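4. Setting up the enamel tray

The shallow tray is used for draining, for carrying small items to the table and for baking at low heat. Read this section before you use it for the first time. It applies to the Skillden tray in cream with a dark rim, and to the older Grurka version, which has the same walls but a thinner base.

4.1 Before first use

1. Take off all paper and stickers. If glue is left behind, rub it with a little cooking oil and leave it for 20 minutes.
2. Wash the tray in warm water with washing-up liquid. Use a soft cloth.
3. Rinse and dry with a tea towel, going over the rim last. Water sits under the lip if it is left to drain on its own.
4. Run a fingertip lightly along the outside of the walls to check for rough spots. Do not run a finger along the rim.

Note: A faint beige tint low down on the outer walls comes from the firing and will not wash off.

4.2 Placing the tray

1. Clear a flat space a little larger than the tray.
2. Set the tray down flat. Do not slide it, as grit under the base will mark a painted or polished top.
3. Press each corner in turn. If the tray rocks, turn it end for end and try again.
4. Leave it empty until you are happy with where it stands.

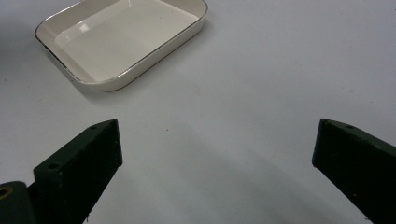

Once the tray is in place, put the heaviest item in the middle and work outwards. The walls are low and slope away from the base, so tall jars are better stood in the deep tray (section 5). Keep liquids to a shallow layer and carry the tray with both hands, one on each short side.

Caution: Do not put a hot tray on a cold surface or run cold water into it. Let it cool first - enamel can crack with a sudden change.

4.3 Checking the rim

The rim takes most of the knocks. A worn or uneven dark edge is common on a tray in regular use, and you can go on using it for dry goods. Stop using it for food if chips reach the inside wall or the base. Replacement trays are sold singly under part number 84 from the Plollgate shop.

Comments (3)

tokarz_kitchen: Mine rocked whichever way round I had it. A folded cloth underneath sorted it.

Pam21: Does the part number cover the Grurka one as well? The shop page only lists Skillden.

hobnob: Oil worked on the sticker but I needed two goes.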